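Skomitz Shared Building – Drinks, Cans and Glasses: Frequently Asked Questions

Most of the questions we get about drinks in the building are the same ones, so the answers are collected on this page. If yours is missing, send it to the front desk and we will add it.

Where can I have a drink?

Drinks are allowed in the ground floor lounge, in both meeting rooms, at your own desk and on the shared tables. They are not allowed in the print room or the store. Open drinks should not be carried up the back stairs, as the carpet there is new and pale.

Are the drinks free?

Tea, coffee and tap water are free to everyone with a pass. Canned drinks are 60p each, paid by card at the reader next to the fridge. The price went up in February and we don't expect to change it again this year.

What do you stock?

Cola, diet cola, lemonade and sparkling water, all in cans. We stopped buying plastic bottles last year. You are welcome to bring your own drinks in and keep them in the fridge, provided they have your name on them. Anything without a name is treated as shared.

Can I leave drinks on a shared table?

Yes, while you are working there. Please take them with you when you go, even if you mean to come back after lunch.
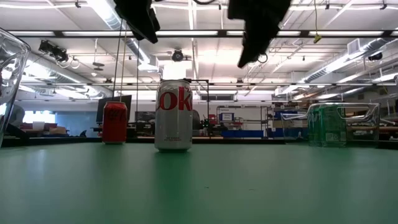

The shared tables are wiped down every evening, and the person doing it has to decide what is rubbish and what is not. An unopened can goes back to the fridge. An opened one is emptied and recycled, whoever it belongs to. Where two people have been sharing a table it helps if they choose different drinks: a silver Diet Coke and a red Coca-Cola are easy to tell apart from across the room, and two cans of the same thing are not. Glasses go to the kitchen. Clear tubs and bins are left where they are, with whatever is inside them, unless there is food in them.

What happens if I spill something?

Wipe it up straight away with the blue cloths from the cupboard under the sink. Sugary drinks leave a sticky patch that plain water will not shift, so use warm water with a drop of washing-up liquid, then go over it again with a clean damp cloth. Don't use the spray cleaner on the coloured tabletops. It takes the finish off in streaks.

If the spill has gone near a cable or a socket, leave it alone, keep other people back and ring the desk on 274.

Do I need to use a coaster?

Not for cans. For hot mugs, yes please. There is a stack on each windowsill.

Can I use the glasses from the kitchen?

You can. They are on the open shelf to the left of the sink. Wash and dry them yourself or put them in the top rack of the dishwasher. The dishwasher is switched on at six o'clock, so anything put in after that waits until the next day. Broken glass should be wrapped in newspaper and handed in at the desk. Please don't put it in any of the bins.

Which bin do cans go in?

The grey one with the round hole in the lid. There are two, one in the lounge and one at the end of the first floor corridor. Cans should be empty and don't need rinsing. It makes no difference to us whether they are crushed, although a crushed can takes up less room and the lounge bin fills quickly.

What about foil, wrappers and paper?

Clean foil goes in with the cans. Scrunch it into a ball first – small loose pieces get lost in the sorting. Crisp packets look like foil but usually aren't. If a packet springs open again after you scrunch it, put it in general waste. Clean paper goes in the paper sacks, and used napkins and kitchen roll go in general waste.

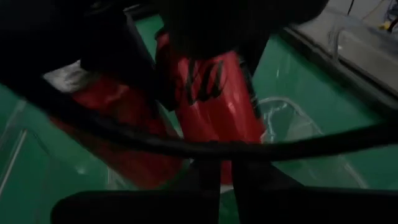 If you are unsure about an item, put it in general waste. One wrong thing in the can bin is picked out by hand, but a half-full drink can make a mess of the whole bag, and then the collection firm won't take it.

Who collects the recycling?

Yazzie Recycling, once a fortnight. We sent 878 cans with the last collection, counting both bins.

Can I take the empties for a school or charity collection?

Yes, if you ask first. Győző Fekete keeps the list and will put a bag aside for you. Bags have to be taken away the same day, as there is nowhere dry to keep them.

The fridge is empty. Who do I tell?

Email Tavion Blackwood, who does the ordering. Deliveries come from Zalside Wholesale and normally take 2 working days. There is often a spare tray in the store, so ask at the desk before you go out to the shop.

My can was cleared away and I hadn't finished it.

Sorry about that. If it was from our fridge, ask at the desk and you can have another. We can't replace drinks brought from outside. To keep something on a table overnight, fill in one of the yellow slips from the desk and leave it beside the item, with your name and the date you want it cleared.

Page last updated 19/03/2026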